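Chapter 4
Fruit Before the Tray: Sorting, Laying Out and Packing

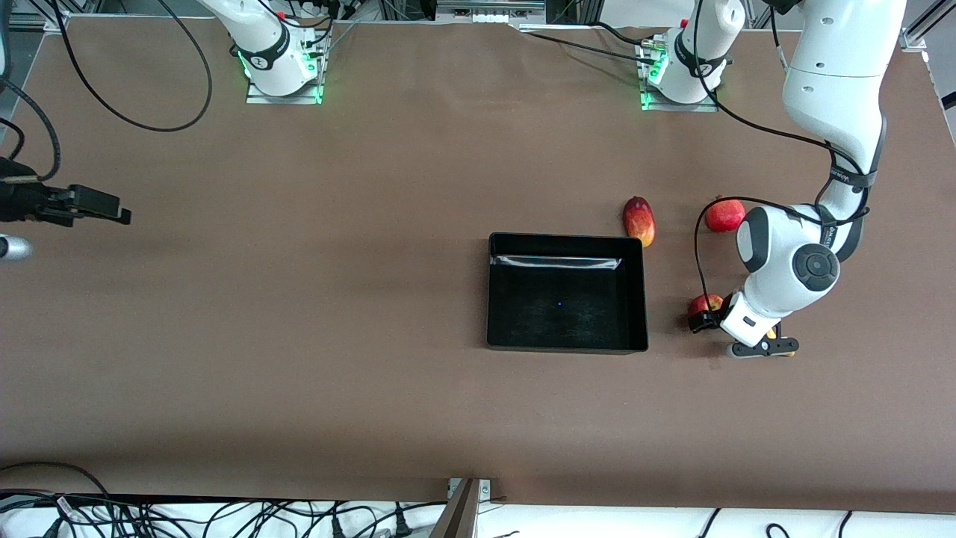

Fig. 4.1 The black tray, still empty, with a mango just beyond its corner and an apple among the fruit to the right.

I learned to pack fruit in a cold January at a little wholesaler's on Flerkgate, and I learned it badly. I was so keen to look quick that I grabbed whatever was nearest and dropped it in, big things on top of small things, stalks pointing every which way. Regula Haslinger, who ran the packing bench, let me finish the whole tray and then tipped it gently back out on the table. "Again," she said, and went off to make her tea!

What she wanted me to see (it took me most of the morning) was that the packing starts while the tray is still empty. You get your fruit out on the table first, all of it, and you look it over. Then you choose. I still do it that way at home with the Saturday shopping, and my family have stopped teasing me for it.

So before we go anywhere near boxes and labels, this chapter is about the table. Look again at the mango in Fig. 4.1. It goes from dark red at the top to orange and then yellow further down, and beginners nearly always want to tell me how ripe it is from that. Please don't! Colour in a mango has a lot to do with the variety, and a red cheek can sit on fruit that's hard as a cricket ball. Pick it up, press very lightly near the stalk with the flat of your thumb, and have a sniff. We'll do this properly in Section 4.2.

Apples are another matter. They feel tough, so people treat them like potatoes, and the bruise shows up later when you've forgotten all about the knock. A tray with stiff raised walls is lovely for keeping things from rolling off, but a hard wall is also something to bang against. Set each apple down with your fingers still round it – never let go early.

There is also the question of who sits next to whom. Ripe apples and mangoes both give off ethylene, a gas that hurries other fruit along. For an afternoon in a bowl that hardly matters. For a week in a closed box it matters a good deal, and I once lost a very nice lot of kiwis finding that out.

Words to know in this chapter
Bloom: the natural dusty or waxy coating on some fruit
Lenticels: the small pale specks on the skin of apples and mangoes
Headroom: the gap between the top of the fruit and the rim of the tray

Before you read on
Find a shallow tray and 2 kinds of fruit, with one piece of each weighing up to 200 g. Lay everything out beside the tray and leave the tray empty for now. Write down which piece you would put in first and why, then keep your note somewhere safe. You'll want it again at the end of Section 4.3, where we pack the Custeck way, heaviest pieces first and working in from the corners.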